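Restititz Facade Pack for Vulia

Simulated building exteriors for window-cleaning, inspection and painting robots

Home > Software > Scene packs > Facade Pack

There are plenty of simulated kitchens in the world. If your robot needs to put a mug in a sink, the industry has you covered several times over. If your robot hangs off the side of a building and needs to know where the window stops and the wall begins, the choice has been a good deal thinner, and most of it was gray boxes.

The Facade Pack is a library of windows, walls and trim for the Vulia simulator. It contains 2,000 window and wall pairings, and a generator that will go on making more until you ask it to stop or the disk fills up. We suggest the first.

What the generator varies

Frame color, glass shade, wall finish, trim, and the width of wall between neighboring windows. Muntins can be straight or slanted. So can the frames, within limits you set. Our first customers asked whether the crooked ones were a bug. They then went and measured some buildings and stopped asking.

The slant setting is called Old House in the menu. At zero, everything is square, as on the architect's drawing. Turned all the way up, the results are best described as a lawsuit. Most teams train somewhere in the lower third and keep the rest for testing.

Glass is opaque by default. This is the setting we get the most email about, so to save everyone a stamp: reflective and see-through glass are both included, they are both slower to render, and you switch them on per scene under Materials. Edge detection and frame following rarely need them. Suction cup placement sometimes does.

Close-up views

A cleaning head working at arm's length almost never gets a whole window to look at. It gets a corner and a bit of wall. The pack has a close-up mode that picks viewpoints accordingly, with partial windows, two frames in one view, and seams in the wall that look temptingly like the edge of something important. Every view comes with per-pixel labels for frame, pane, muntin, wall and trim.

You can leave your robot out of the render or put it in. Arm models go in through the normal Vulia import, and if yours loads in Vulia it will load here.

What's in the box

There is no box. You get a download link, a license key and a PDF manual of 90 pages, of which the chapter on coordinate conventions is the one to read before calling us.

Requirements

Vulia 2 or later
70 GB of free disk space for the full library (the starter set is much smaller)
A dedicated graphics card
The Dewan bridge, if you want to drive a real controller against the simulated wall

Known limits

Rain is not included. Dirt is, in three grades, but it does not run or smear, and a robot that has only met our dirt will be surprised by the other kind. Curved glass is planned for August. Shutters open and close but do not bang in the wind, in spite of one very detailed request.

Curtain-wall towers are covered by a separate product, Flernon, which shares the same labels and file layout. Owners of one get a reduced price on the other.

Licensing

One license covers one team at one site, with any number of machines. Trained models are yours, and so are the images you render. Reselling the raw scene files is not allowed. Schools and universities can ask for the teaching license, which has the same contents and a shorter contract.

A trial with the starter set runs for a month and needs no payment card. It stops by itself at the end. Write to the sales desk from the address you want the key sent to, and tell us which version of Vulia you are running, as this will be our first question anyway.
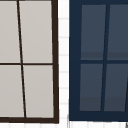
Facade Pack close-up view: brown and navy frames, slanted muntins, opaque glass.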